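Project Report: How Many Examples Is Enough?
Yuk-lan Choi
August 4, 2021

1. What we were told

The plan for Imix said that 80 recorded demonstrations would teach a small policy to pick up walnuts from a box. I doubted that number in March and I doubt it more now. The project we copied the plan from, Allska, worked with smooth blocks. Walnuts roll, and no two shells give the fingers the same grip.

2. What we kept

We threw out 11 recordings. In 9 of them the nut left the box, and in the others the tracking dropped. I argued for keeping the failed ones, labeled as failures, and lost. A learner that only sees clean grasps has no idea what to do after a bad one, and our test results read that way to me.

3. Two grippers at once

The two-handed recordings worry me most. Each person picks their own nut and their own moment, so the timing in the data may say more about the pair recording than about the task. We had 4 people in the rotation, and I could often tell from the motion alone who was holding the tool.
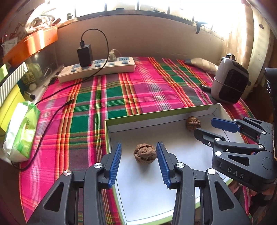
Figure 1. Two hand-held grippers and two walnuts in the shallow box, seen from the nearer gripper.

All recordings used the same table and the same cloth. Until someone moves the box to another room, I would not claim the policy has learned walnuts. It may have learned pink plaid.

4. Still to do

Repeat the test on a plain surface. Add the failed recordings back and train again.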